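## 4. Recording two-arm demonstrations with the Kesska kit 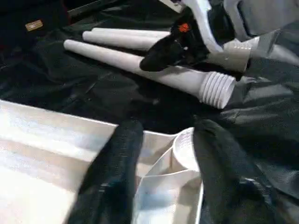 By now you have both arms powered and homed, and you are probably eager to start collecting. Please give this section a slow read first, as most of the recordings we have had to throw away over the life of the project went wrong in the setup and not in the handling. The Kesska method trains on what the wrist cameras see, so you'll be spending a lot of time looking at views like this one, with white tubes on a dark, wrinkled sheet and a white tray close up in front of the fingers. Views like it are kind to the learner in one way (white parts on black are easy to find) and hard in another, as the black fingers of both grippers can melt into the sheet behind them. Keep that in mind when you get to step 4.

### 4.1 Before you record

1. Clear the work surface and spread the dark sheet over it. Leave the wrinkles alone! We used to smooth it down before every session, and the policy we trained that way got confused by the first fold it met.
2. Put the tray within easy reach of both arms. It doesn't need to sit in the same spot each time, and we would rather it didn't.
3. Lay out the tubes on the far side of the tray. Vary the angle and the spacing between recordings, and let one tube partly hide another now and then.
4. Open the Otex viewer and bring up both wrist streams side by side. Move each gripper slowly over the sheet and check that you can still make out the edges of the fingers. If you lose them, lower the exposure one notch or turn the lamp a little, and look again.
5. Press **Sync** and wait for the two clocks to agree. The light on the Pedow controller goes solid green when they do.

> **Note:** A bright tray wall very near the lens can pull the auto exposure down and leave the far side of the sheet nearly black. Lock the exposure with the gripper held over the tubes, and only then bring it back over the tray.

### 4.2 Recording

1. Start with both grippers open and both arms at the rest pose.
2. Hold down the left pedal until you hear the tone. The recording has begun.
3. Bring in the first arm and take hold of a part near its end fitting. Close gently. The pads will do most of the work for you, and a hard squeeze tends to make the tube roll.
4. Bring in the second arm only when the first has a firm grip. Try to approach from the open side, so that at least one camera keeps a clear view of the place where the parts meet.
5. Carry out the task at an even pace. If you fumble, go ahead and recover just as you naturally would, and keep recording. Those little recoveries turned out to be some of the most useful data we have.
6. Return both arms to rest and tap the right pedal to save.

Aim for 25 good demonstrations per layout, then change the layout. After every third layout, take a real break. Tired hands make jerky paths, and the policy will copy them faithfully.

> **Caution:** Keep your own hands outside the marked area whenever the pedal is down. The arms follow the leader handles without checking what is in the way. If anything looks wrong, hit the red stop button first and worry about the recording later.

> **Caution:** Don't let the two grippers close on the same fitting from opposite sides. The wrist joints can trip their torque limit, and you'll have to home both arms all over again (see section 2).

### 4.3 Checking what you recorded

Play back each recording at double speed before you upload it. You're looking for dropped frames, a camera that has slipped in its bracket, or a long stretch where the part you are handling is hidden from both wrists at once. A short stretch is fine. The Vasconcelos filter will flag anything longer than 3 seconds, and you can trim it or toss it as you see fit.

Label each file with the layout number and your station, and write a word or two in the notes field if something out of the ordinary happened. It feels like a chore on a Saturday afternoon, I know, but we go back to those notes all the time when a trained policy does something strange.

When a full set has passed, go on to section 5, which covers uploading and starting a training run.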